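Towel hanging, small rack. Notebook, February

Continuing from the drying rack notes. Farhad wanted the small wire rack tried before we go back to the tall one, on the grounds that it fits on the table and can be moved when the bench is needed. Rack is the black one from the Plorner box. Towel is the beige terry, washed once at 62 degrees and tumbled, no softener.

Setup. White board down over the table, rack near the back, centred by eye. The board gives a clean edge to work from and the terry doesn't catch on it as it did on the bare wood. Left the strip of table at the far side uncovered so the rack position can be judged against it.

Method as agreed with Fletcher:
Find the two corners on one short side. Pinch each corner close to the hem, lift until the lower edge clears the board, then let it hang until it stops swinging. Bring it over the rack from above and lower it. Do not drag it across from the front.

Notes on the towel. Terry is heavier than the Atenel tea towels and hangs straighter, but the lower edge keeps a wrinkle from having been folded. Shaking it out helps a little. Ironing the hem would help more and I am not going to iron a towel for every run. Pile is 400 gsm according to the order sheet. The 200 gsm ones are still in the cupboard and should be tried next.

Grip position matters more than I had assumed. Too far in from the corner and the top edge sags between the two points, and then one side lands on the bars first. Closer to the hem is better.
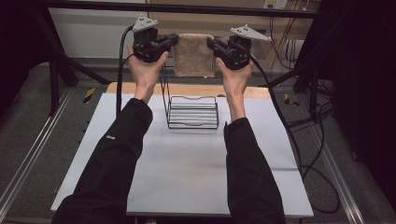
The tall wire at the back left of the rack is the awkward part. A towel coming down slightly to the left will meet it before it meets the bars. Options: turn the rack through 180 degrees so the wire is at the front right, or come in higher and further right. Prefer the second, as turning the rack also changes which bars face us.

To do:
Mark rack feet on the board in pencil.
3 runs with the thin towels, same corners.
Ask Farhad whether the hem wrinkle counts as a fault or is to be ignored.
Return the Trirnach pegs to Fletcher.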